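課題研究報告書
借りられない本はどこにあるか
スケフスカ読書室の開架図書の利用についての調査

提出日 2018年2月26日

1 はじめに

私は留学生として、Hirkeroの町に住んでいます。住んでいる部屋から近いところにスケフスカ（Skevska）読書室があり、日本語の勉強のためによく行きます。この読書室は小さいですが、本棚の前で静かに本を読むことができるので、とても気に入っています。

通っているうちに、一つのことが気になりました。同じ本がいつも同じ場所にあり、だれも動かしていないように見えるのです。反対に、返却の台にはよく似た種類の本が何度も並びます。そこで、借りられる本と借りられない本の違いを調べることを、課題研究のテーマにしました。

先行研究を読むと、大学図書館の貸出の分析はたくさんありますが、小さい読書室のものは少ないです。小さい読書室では本を新しく買うお金も、置く場所も限られています。そのため、今ある本をどのように見せるかという問題は、大きい図書館よりも重要だと私は考えました。

2 調査の方法

調査の対象は、開架の棚にある一般図書1000冊です。辞書、地図、新聞、雑誌は入れませんでした。児童書も、借りる人と読む人が違う場合が多いので、今回は対象から外しました。

貸出の記録は、読書室が使っている目録ソフトStuluserから出してもらいました。利用者の名前や番号は入っていません。私が受け取ったのは、書名、分類、棚の番号、受け入れた年、貸出の回数だけです。期間は9月の初めから90日間としました。

棚の位置については、私が自分で歩いて確かめました。棚の段を「上段」「目の高さ」「下段」の三つに分けました。初めは五つに分ける予定でしたが、棚によって段の数が違い、比べることが難しかったため、途中で変更しました。目の高さは人によって違います。私の身長で決めると公平ではないと指導の先生に言われ、床からの高さを巻き尺で測って決めました。

分類の方法は少し説明が必要です。読書室では一般的な十進分類のほかに、「コウベク棚」と呼ばれる特別な並べ方があります。Koubekという出版社の叢書がまとめて寄贈されたときに、内容で分けないで、叢書の番号の順に並べたのが始まりだそうです。この棚には歴史、料理、植物、旅行の本が混ざっています。
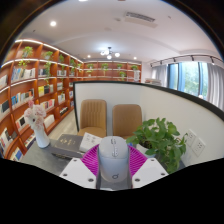 一度も借りられなかった本は、読まれていない本だと考えてよいのでしょうか。

貸出の記録だけでは、そう決めることはできません。席で読んで棚に戻した本は、Stuluserの記録に残らないからです。この報告書で「借りられなかった本」と書くときは、外に持ち出す手続きがなかった本という意味で使います。

3 結果

3.1 全体の数

1000冊のうち、期間中に一度だけ借りられた本は404冊でした。一度も借りられなかった本は496冊です。残りの本は二度以上借りられました。ほとんど半分の本が棚から外に出ていないことになります。この結果は私の予想より多かったです。

ただし、期間は短いです。一年間の記録を使えば、一度も借りられない本の割合は小さくなると思います。季節の影響もあるはずです。たとえば園芸の本は、秋よりも春に借りられるのではないかと、受付の方から教えてもらいました。

3.2 棚の高さとの関係

目の高さにある本は、上段と下段の本よりもよく借りられていました。これは予想のとおりでした。しかし、上段と下段を比べると、下段のほうがよく借りられていました。しゃがむことは大変なので、下段がいちばん少ないと私は思っていました。

理由はまだよく分かりません。一つの可能性は、本の大きさです。下段には大きくて重い本が多く、料理や手芸の本、写真の多い旅行の本がここに入っています。このような本は表紙がきれいで、高さに関係なく人が探しに来ると考えられます。つまり、高さの影響と内容の影響が混ざっていて、私のデータでは分けることができませんでした。

3.3 分類との関係

いちばん借りられていたのは文学で、その中でも短編集が多かったです。次は料理と健康の本でした。反対に借りられなかったのは、経済、法律、コンピューターの本です。コンピューターの本は受け入れた年が古いものが多く、説明しているソフトがもう使われていない場合もありました。

コウベク棚の本は、同じ内容のほかの棚の本と比べて、あまり借りられていませんでした。植物の本を例にすると、十進分類の棚の植物の本は何度も借りられていますが、コウベク棚の植物の本はほとんど動いていません。本の新しさは同じくらいなので、並べ方の影響が大きいと考えられます。植物の本を探す人は植物の棚へ行き、そこで見つかれば、ほかの棚を見る必要がありません。
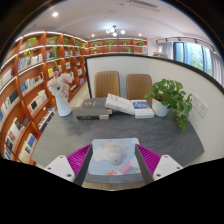 図1　机の上に重ねた本

3.4 机の上に残された本

貸出の記録に出ない利用を知るために、閉室の前に机の上に残っている本も調べました。読書室では、読み終わった本を自分で棚に戻してもよく、机に置いたままにしてもよいという決まりです。私は残された本の書名を書き、貸出の記録と合わせました。

この調査で面白かったのは、貸出では人気がない法律の本や資格の本が、机の上にはよくあったことです。必要なところだけを読んで、家には持って帰らないのだと思います。厚くて重いことも関係があるかもしれません。また、詩集も机の上で何回か見つかりました。詩集は貸出では目立たない分類です。

一方で、コウベク棚の本は机の上にもほとんどありませんでした。貸出でも席の利用でも少ないので、この棚は本当に見られていない可能性が高いです。

4 目録の検索について

調査の途中で、目録の検索のしかたにも問題があると気がつきました。Stuluserの検索の画面では、叢書の本は叢書名が先に出て、それぞれの書名は次の画面に行かないと見えません。「きのこ」と入力すると、コウベク棚のきのこの本は「コウベク叢書」という一行になって出ます。きのこの本を探している人は、この一行を自分に関係がないものだと思うでしょう。

私は同じ言葉を、漢字、ひらがな、かたかなで入力して、結果を比べました。「茸」「きのこ」「キノコ」では出てくる本が違いました。日本語を母語とする人はすぐに別の書き方を試すかもしれませんが、私のような学習者には難しいことです。最初の検索で出なければ、本がないと思ってしまいます。私も以前、読書室にある文法の本を、ないと思って本屋で買ったことがあります。

また、検索の結果に棚の番号は出ますが、棚の場所の地図は出ません。番号の順番は入口から右回りですが、途中に柱があり、そこで一度切れています。初めて来た人は柱の後ろの棚を見つけにくいです。

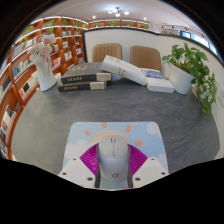
図2　マウスとマウスパッド

5 考察

結果から、本が借りられない理由は少なくとも三つの種類に分けることができます。

第一に、内容が古くなった場合です。コンピューターの本がこれに当たります。この場合は並べ方を変えても効果は小さく、新しい本と入れ替えることが必要です。しかし、古い本にも歴史の資料としての価値があるので、どの本を残すかは慎重に決めなければなりません。

第二に、席で読むだけで足りる場合です。法律や資格の本は、貸出が少なくても役に立っています。貸出の回数だけを見て「人気がない」と決めると、必要な本を捨ててしまう危険があります。机の上の調査は手間がかかりますが、続ける意味があると思います。

第三に、見つけてもらえない場合です。コウベク棚の本はこの種類だと私は考えています。寄贈された叢書をまとめて見せたいという気持ちはよく理解できます。全部の本を十進分類の棚に移すことは、寄贈した方に対して失礼になるかもしれません。そこで、棚はそのままにして、植物や料理の棚に「この分野の本はコウベク棚にもあります」という札を置く方法を提案します。費用はほとんどかからず、効果がなければすぐに元に戻すことができます。

検索については、叢書名と書名を同じ行に出すことと、表記の違いをまとめて検索できるようにすることを希望します。ソフトの変更が難しい場合は、検索の席に「ひらがなでも試してください」という紙を置くだけでも、助かる人がいると思います。

6 調査の限界と今後の課題

この調査にはいくつかの弱い点があります。期間が短いこと、読書室が一か所だけであること、机の上の調査を私が行けた日にしかできなかったことです。授業のある日は閉室の時間に間に合わず、記録がありません。また、上段と下段の結果に本の大きさがどのくらい影響しているかは、分からないままです。

今後は、同じ分類で同じくらいの大きさの本を選び、半分を上段に、半分を下段に置いて比べたいです。札の提案については読書室の方に話し、春の棚の整理のときに植物の棚で試してもよいという返事をいただきました。札の言葉は日本語とやさしい英語の両方で、私が下書きを作ることになっています。

参考にした資料
スケフスカ読書室「利用の手引き」
Stuluser 操作説明書（受付で閲覧）
コウベク叢書 総目次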